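Toy library moves to Wernden Hall in October

The Skindport toy library is leaving the back room on Nutau Street and will open at Wernden Hall in the second half of October. Loans stop for two weeks while the shelves are moved. Anything due back in that time can be kept until we reopen, with no late fee.
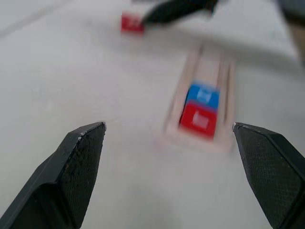
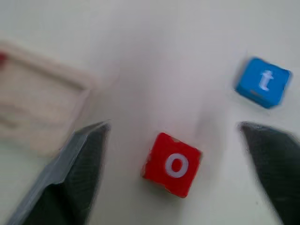 Letter blocks, small wooden toys and puzzles stay in the under-fives section.

Skindport Neighborhood News, Issue 6, page 2

The new room has a ramp from the parking lot and its own sink. Opening time will be 9:30 a.m., half an hour earlier than now. The closing time stays the same.

Jarmila Tichý, who runs the loans desk, has been checking the stock before the move. The catalog lists 600 items, and a fair number have pieces missing. If you find a stray puzzle piece or game card at home, please drop it in the box by the door at Özkan Bakery. A note saying which set it belongs to helps but is not required.

Membership cards will still work and you do not need to sign up again. The limit goes up from four toys to six per family. Ride-on toys still count as two.

We need people with vans or station wagons on moving day. Leave your name and phone number at the loans desk. Boxes are already packed and labeled by shelf.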